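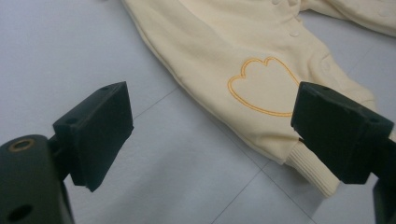

**Charging: Flenevside depot trial moves to its second phase**

The electric van trial at the Flenevside depot enters its second phase in June. Phase one used AC charging only, with each van plugged in at the end of its shift and left until morning. Phase two adds two DC units on the east wall, intended for vans that have to go out again on the same day.

The change follows a review of the winter route data by Caoimhe Flanagan. On the Sillach route the vans returned with enough charge in every week of the trial. The Lougher route is longer and climbs for most of the outward leg, and on the coldest mornings drivers came back with less in reserve than the operating rules allow. Cabin heating accounted for a large share of the difference. The vans on that route have resistive heaters and no heat pump, so the load is drawn directly from the traction battery at full rate.

Two measures are being applied. The first is preheating. Vans allocated to Lougher will warm the cabin and battery while still connected, starting at 5.15 am, so that the energy comes from the depot supply. Drivers should leave the cable in until they are ready to pull away – unplugging early cancels the preheat and the timer does not restart.

The second is a midday top-up. A Lougher van that returns with less than 56 per cent showing should go to a DC bay before its afternoon run. Charging stops automatically at 80 per cent. Above that level the rate falls off sharply and the bay is better used by the next vehicle.

The site connection is limited to 200 kW. The load controller, supplied by Cluslow, shares this between the DC units and the AC posts, with priority given to DC. An AC post may therefore drop to its minimum rate, or pause, during the middle of the day. A slow amber pulse on the post means it is waiting for capacity and is not a fault. A steady red light is a fault and should be reported with the bay number.

Tyre pressures will be checked every Wednesday for the length of phase two. Several vans were found to be under-inflated in the last round, which affects range and makes the route figures harder to compare.

Corentin Baudry is keeping the charging log. Drivers who use a DC bay should enter the state of charge on arrival and on leaving, the outside temperature shown on the dash, and whether the preheat had run that morning. The log sheet is on the clipboard beside the key cabinet.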